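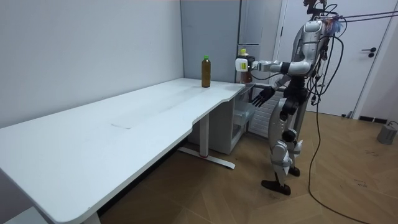

# Pamuvetti long desk, white

The Pamuvetti is a long work desk with a smooth white top and a curved cutout in the front edge. The cutout lets you sit closer to the work, with your forearms resting on the top at either side. The desk stands on T-shaped legs, each one a white column on a long white foot bar. It is sold by Skirkurach and made to order in one width and three lengths.

We get most of our orders from small studios, repair shops and people who work at home in a narrow room. The top is long enough to keep supplies at one end and still have a clear place to sit in the middle.

## The top

The surface is smooth and sealed on all sides, the underside included. It wipes clean with a damp cloth and a little dish soap. Coffee, tea and juice come off if you get to them the same day. Hair dye, permanent marker and iodine will stain it, and we can't repair that under the warranty.

Don't use scouring powder or the rough side of a sponge. They leave shiny patches that show up in side light. For dried glue, use a plastic scraper held flat.

Bottles and jars can stand right on the surface. For hot pans, use a trivet. We had two tops back in March with ring marks from a soup pot, and both had to be replaced at the owner's cost.

## The cutout

The cutout sits near the middle of the front edge and has rounded corners. It suits most office chairs, with or without arms, but if your chair has fixed arms, measure them first. Arms that are higher than the underside of the desk will hit the edge before you get the good of the cutout.

A few buyers have asked for a straight front. We don't make the Pamuvetti that way. The Osman has a straight front and uses the same legs.

## Legs and feet

Each column bolts to a steel plate under the top and to the foot bar below. The foot bars are long, so the desk doesn't tip when someone leans on the front edge. They also stick out a bit farther than people expect - keep that in mind if you plan to push a drawer unit underneath.

Felt pads are fitted at the factory for wood floors. On carpet, take the pads off and use the screw-in feet from the hardware bag. If your floor isn't level, the screw-in feet adjust by up to 18 mm.

## Sizes and weight

- Desk height: 720 mm, fixed
- Depth at the ends: 800 mm
- Depth at the cutout: 550 mm
- Lengths: 1800, 2400 and 3000 mm
- Clear width between columns on the shortest desk: 1000 mm
- Largest load, spread evenly: 80 kg

The 3000 mm desk ships with a third leg. Fit it even if the desk seems steady on two, or the top will sag over time.

## Putting it together

You need two people, a hex key (included) and a Phillips screwdriver. Lay the top face down on a blanket, bolt on the plates, then the columns, then the foot bars. Leave every bolt a half turn loose until all of them are in. Tighten them, then lift the desk onto its feet. Don't drag it up by one end, as this bends the plates.

Check the bolts again after two weeks. They settle a little in that time.

## Price and delivery

The 1800 mm desk is $635. Delivery in our own area is $45 to the door, or $90 carried in and assembled. Longer desks are quoted by phone, mainly on account of stairwells. Please measure the tightest turn between the street and the room before you call.

Lead time is four weeks. The cable tray and the Mumano drawer unit ship separately and often get there first.

## Returns and parts

Unused desks can come back within 30 days in the original carton. We take off the cost of freight. Spare pads, bolts and screw-in feet are free for as long as you own the desk, and the part number for the full hardware bag is 217.

For parts, or for a question about whether the desk will fit, ask for Edgardo Pangilinan at the order desk. He has a paper template of the cutout that he can mail to you, so you can tape it to a table and try it with your own chair.

Page updated 2 May 2019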